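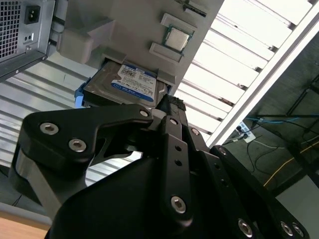 Flollon

《Flollon》（中文玩家多译作《弗洛伦》）是一款由Brirker开发、Schwaiger发行的单机益智游戏，同时支持本地双人游玩。游戏以一座虚构的染坊小镇为舞台，玩家通过旋转和更换六边形地砖来改变水渠走向，把不同颜色的染液引到指定的染缸中。游戏最初在个人电脑上推出，之后移植到家用主机和掌机。设计总监为Kilian Danzer，音乐由Selina Imhof创作。

游戏名称取自故事中的小镇弗洛伦。开发组曾表示这个词没有实际含义，只是试玩阶段随手写在关卡文件里的地名，后来一直没有改掉。简体中文版保留了英文标题，正文中的地名则译为“弗洛伦镇”。

目录
玩法
剧情
角色
游戏模式
开发
音乐与音效
发行
版本差异
反响
玩家社群
参见

玩法

《Flollon》的每一关由一块六边形地砖拼成的斜坡构成。斜坡上方有一个或多个水源，下方有若干染缸。地砖上刻有沟槽，形状包括直槽、弯槽、三岔槽和交叉槽。玩家可以旋转地砖，也可以把手中备用的地砖与场上的地砖对换。所有准备完成后，玩家拉下闸门，染液开始沿沟槽流动。染液流动期间时间不会停止，玩家仍可继续旋转还没有被浸到的地砖，但已经有染液流过的地砖会被锁定，直到这一轮放水结束。

染液共有红、黄、蓝三种原色。两种原色在三岔槽的汇合处相遇时会混合成间色，混合后的染液按新颜色继续向下流动。三种原色全部混在一起会变成褐色，除少数特殊关卡以外，褐色染液不能用来完成任何订单，流入染缸后还会把该染缸弄脏，需要消耗一次清水才能洗净。交叉槽是唯一能让两股染液互不接触地交错通过的地砖，因而在后期关卡中数量很少。

每一口染缸旁边挂有订单，上面标明所需的颜色和分量。分量由染液流入的时间决定，颜色则由流入的顺序决定。订单分为单色订单、双色订单和渐变订单。渐变订单要求染缸先后接到两种颜色，而且中间不能断流，通常需要玩家在放水途中转动地砖来完成，也是玩家普遍认为难度最高的一类。

除了沟槽以外，斜坡上还会出现各种机关。水车被染液推动后会带动与之相连的地砖同步旋转；浮阀在水位升高时关闭，在水位下降时打开；滤布可以去掉混合色中最后加入的一种原色；石灰槽会使流经的染液变浅一级。浅色与原色在游戏中视为不同的颜色，浅色之间也可以互相混合，但浅色与原色相遇时会直接还原成原色。这条规则在教学关中没有单独说明，只在图鉴的染料条目里提到。

游戏不设生命值。染液耗尽而订单没有完成时，玩家可以选择重新放水或撤回到放水之前的布局。撤回功能没有次数限制，但使用撤回后当关的评价最高只能得到银印。全部订单完成、没有撤回而且没有染液溢出斜坡时，玩家获得金印。金印用于解锁图鉴中的布样，不影响主线进度。

剧情

故事发生在山谷中的弗洛伦镇。镇上的居民世代以染布为生，染坊的水来自山上的一座蓄水池。某年六月，蓄水池的守闸人忽然离开，水渠因无人照看而逐渐淤塞，染坊一间接一间停工。主角莫伊是一名学徒，受师傅托付，沿水渠逆流而上，逐段疏通河道，同时替沿途的染坊完成积压下来的订单。

主线分为5个章节，依次为下街、纺工巷、桥头、梯田和蓄水池。前三章的剧情较为松散，每间染坊都有一段独立的小故事，内容多与订单的来历有关，例如一件始终没有人来取的婚服，或一面褪色后需要重新染过的船旗。从梯田一章开始，守闸人留下的字条陆续出现，莫伊逐渐得知蓄水池的水位多年来一直在下降，守闸人曾私下改动水闸，使各家染坊分到的水看起来没有减少，实际上是从梯田的灌溉用水中挪来的。

最后一章中，莫伊在蓄水池找到了守闸人。玩家需要在最终关卡里决定水的分配方式，不同的流向会触发不同的尾声。把大部分的水引向染坊，镇上恢复原来的样子，梯田则在尾声中荒废；把水引向梯田，下街的染坊会关门，师傅改行做了木匠；若玩家使两边都得到最低限度的水量，则会进入第三种尾声，莫伊留下来成为新的守闸人。三种尾声在游戏中没有好坏之分，图鉴也不记录玩家看过哪一种。

剧情以静态插图配合短句的方式呈现，没有配音。所有对话都可以跳过，跳过之后仍能在染坊的账簿里重新阅读。

角色

莫伊：主角，下街染坊的学徒。在剧情中很少开口，多数台词为对他人的简短回答。莫伊的围裙会随着最近一次完成的订单改变颜色。

师傅：下街染坊的主人，负责教学关中的说明。年轻时曾与守闸人一起修过水渠，这一点在纺工巷一章的账簿中可以看到。

伊妲：桥头染坊的女主人，性格急躁，她给出的订单大多带有时间限制。在双人模式中，第二名玩家操作的角色即为伊妲。

布商：往来于各染坊之间收购成品，同时出售备用地砖。布商只在章节之间出现，出售的地砖种类固定，价格以布匹计算。

守闸人：蓄水池的看守者，直到最后一章才正式登场。在此之前，玩家只能通过字条了解其经历。字条的口吻由平静逐渐转为焦虑，部分内容前后矛盾，游戏没有对这些矛盾给出解释。

游戏模式

故事模式包含42个主线关卡，按章节顺序开放。每章完成之后，玩家可以自由选择该章内的任意一关重新挑战。章节之间的布商场景不计入关卡。

双人模式支持2名玩家在同一台设备上合作。斜坡分为左右两半，每名玩家只能操作自己一侧的地砖，但染液可以越过中线，双方的备用地砖也可以互换。双人模式使用单独制作的关卡，与故事模式没有重复，剧情上也不与主线相连。由于放水必须由双方同时确认，沟通不足时容易出现一方尚未准备好便无法推进的情况。后来的更新加入了一项设置，允许任意一方单独放水。

沙盘模式在通过第三章后开放，玩家可以在空白斜坡上任意摆放水源、地砖、机关和染缸，并保存为自制关卡。自制关卡可以导出为一段文字代码，由他人输入后还原。开发组没有提供官方的关卡分享服务，玩家之间多通过论坛和聊天群交换代码。

静染模式是为不习惯实时操作的玩家准备的选项。开启之后，染液每流过一块地砖便停下一次，等待玩家操作。静染模式下同样可以取得金印，但带有时间限制的订单会改为步数限制。

开发

Brirker在《Flollon》之前主要承接其他公司的移植和外包工作，没有发行过自有作品。Kilian Danzer在工作室内部的一次短期创作活动中提出了最早的原型，当时的玩法只有旋转地砖和单一颜色的水流，画面由方格构成，没有染坊的背景。试玩者普遍认为原型容易理解，但缺少继续玩下去的动力，项目因此搁置了一段时间。

重新启动之后，开发组首先把方格改成了六边形。Danzer在开发日志中写道，方格地图上的水只有横竖两种走法，玩家往往一眼便能看出答案，改用六边形后，同一个出口可以由更多路径到达，关卡设计者也更容易设置看似可行的岔路。混色规则在这之后加入。早期版本允许染液按比例混合出任意颜色，由于玩家难以分辨相近的色调，最终改为只保留原色、间色、浅色和褐色几类。

项目正式制作期间，开发组的人数约为14人，其中部分成员同时负责外包工作。游戏使用名为Balex的自研引擎制作。Balex原本是Brirker为移植工作编写的一套图形与输入框架，流体部分则为《Flollon》新写。流体并未采用完整的物理模拟，每块地砖只记录流入的颜色、流出的方向和停留的时间，画面上的水流由这些数据推算得出。这样做使同一布局每次放水的结果完全一致，也方便在掌机上运行。

关卡的制作流程较为固定。设计者先在沙盘工具中完成布局，再由没有参与设计的成员试玩。试玩者若在不理解机关作用的情况下偶然过关，该关便会退回修改。桥头一章的浮阀关卡因为这一原因多次重做，最终版本中有一关的场景插图早于关卡本身完成，所以插图里的桥与实际斜坡的走向并不一致。玩家发现后，开发组没有修改，只在图鉴中增加了一句“桥后来改过方向”。

美术方面，场景采用近似版画的线条，颜色大面积留白，只有染液、布匹和莫伊的围裙使用饱和色。开发组希望玩家的视线集中在水流上，因此放弃了早期设计中的昼夜变化和天气效果。染坊内部的布置参考了多地的传统作坊，但没有对应某一个具体地区。

色觉辅助功能在开发中期加入。开启后，每种颜色的染液会带有不同的纹路，例如红色为斜线，蓝色为波纹，混合色则叠加两者的纹路。由于叠加后的纹路在小屏幕上不易辨认，掌机版另外提供了以字母标示颜色的选项。

音乐与音效

游戏音乐由Selina Imhof创作，以拨弦乐器、木管乐器和手鼓为主。每一关的音乐分为若干声部，准备阶段只有最基础的一个声部，放水之后，各声部随染液到达的位置依次加入。红、黄、蓝三种颜色各自对应一种乐器，颜色混合时，两种乐器会合奏同一段旋律；褐色没有对应的乐器，染液变成褐色后，相应的声部便会消失。

Imhof最初为每一章写了完整的曲目，后来因为声部必须能在任意时刻加入或退出，大部分曲目改写成了较短的循环段落。最早的完整版曲目收录在原声集中，其中梯田一章的曲目在游戏里没有使用过，只能在原声集中听到。

音效以实地录制的水声为基础。不同材质的沟槽对应不同的水声，石槽较为清脆，木槽较为低沉。游戏设置中可以分别调整音乐、水声和机关声的音量。

发行

《Flollon》由Schwaiger负责发行。双方的合作始于原型公开之后，Schwaiger当时主要发行策略和模拟经营类作品，《Flollon》是其目录中为数不多的益智游戏。发行前曾提供试玩版，内容为下街一章的前几关和一个双人关卡。试玩版的存档不能转入正式版。

个人电脑版最先上市，以数字下载的方式销售。家用主机版和掌机版随后推出，增加了手柄震动和触摸操作。实体版只在部分地区发售，附带一本印有染色布样的小册子和一张水渠地图。地图背面印有一段文字代码，输入沙盘模式后会得到一个隐藏关卡，后来这段代码在网上公开，数字版玩家也可以使用。

正式版推出之后，开发组进行过数次更新，内容主要为修正错误、增加静染模式以及调整渐变订单的判定。渐变订单原本要求两种颜色在完全没有间隔的情况下衔接，更新后允许极短的断流。部分玩家认为判定放宽后难度下降过多，于是后续更新在设置中加入了“旧式判定”的开关，默认关闭。

版本差异

个人电脑版支持鼠标、键盘和手柄。使用鼠标时，左键顺时针旋转地砖，右键逆时针旋转，滚轮切换备用地砖。键盘操作可以自行定义，鼠标按键则不能更改。

家用主机版的光标会自动吸附在地砖中心，移动速度可以调整。早期版本中，光标在经过水车连动的地砖时偶尔会跳到相邻的地砖上，该问题已经修正。

掌机版为了适应屏幕尺寸，对部分大型关卡的视角作了调整，玩家需要手动滚动才能看到整个斜坡。蓄水池一章的最终关卡在掌机版中分成上下两屏显示，放水时镜头会跟随最前端的染液，也可以改为由玩家控制。双人模式在掌机版中需要外接手柄。

语言方面，各版本的文字内容相同。简体中文和繁体中文由不同的译者负责，部分角色和机关的译名存在差异。例如简体版中的“浮阀”在繁体版中作“浮子閘”，“布商”在繁体版中作“布販”。简体版早期曾把石灰槽的说明误写成“加深一级”，与实际效果相反，后在更新中改正。

反响

评论普遍肯定了游戏的混色机制和音乐设计，认为染液的流动与声部的变化配合得当，玩家即使不看画面也能大致判断放水是否顺利。六边形地砖的操作也受到好评，不过有评论指出，使用手柄时在六个方向之间移动光标不够直观，连续旋转多块地砖时容易选错。

对难度的评价较为分歧。一部分评论认为前两章节奏偏慢，教学内容分散在过多的关卡中；另一部分评论则认为难度从桥头一章开始上升过快，浮阀和水车同时出现的几关缺少过渡。浅色与原色相遇后还原的规则没有出现在教学关中，也是常被提到的问题。

剧情方面，三种尾声不分好坏的处理得到较多讨论。支持者认为这与水源有限的主题一致，批评者则认为守闸人登场太晚，最后一章的篇幅不足以交代其动机，字条中的矛盾也令部分情节难以理解。双人模式的关卡数量较少，通关后缺乏重复游玩的内容，多篇评论把这一点列为缺点。

玩家社群

由于同一布局每次放水的结果完全一致，《Flollon》在竞速玩家中有一定的关注度。竞速项目一般分为任意通关和全金印两类。任意通关允许使用撤回，常见的技巧是在染液即将流到地砖的瞬间完成旋转，以减少准备阶段所花的时间。全金印不允许撤回，路线较为固定，成绩差距主要来自渐变订单的操作。竞速规则要求注明使用的版本以及是否开启旧式判定，静染模式的成绩单独列出。

自制关卡是社群的另一项主要活动。玩家以文字代码交换关卡，并按照难度和机关类型整理成合集。常见的题材包括只使用交叉槽的“编织关”、要求故意制造褐色染液的“泥水关”，以及利用声部变化拼出旋律的“乐谱关”。乐谱关大多不以完成订单为目的，作者会调整沟槽的长度来控制各声部加入的时间。开发组曾在更新中把沙盘模式可放置的水源数量提高，更新说明提到这是应乐谱关作者的要求。

社群中还有玩家整理了守闸人字条的先后顺序。游戏按照玩家经过的地点给出字条，字条本身没有标明日期，不同玩家排出的顺序不尽相同。较为通行的排法以字条中提到的水位高低为依据，把梯田一章末尾的字条放在最前。开发组没有对此作出回应。

参见

益智游戏
六边形地图
混色
Balex（游戏引擎）
Schwaiger发行作品列表

分类：益智游戏｜单机与多人电子游戏｜合作类电子游戏｜Brirker开发的游戏｜Schwaiger发行的游戏｜有关卡编辑器的电子游戏｜多结局电子游戏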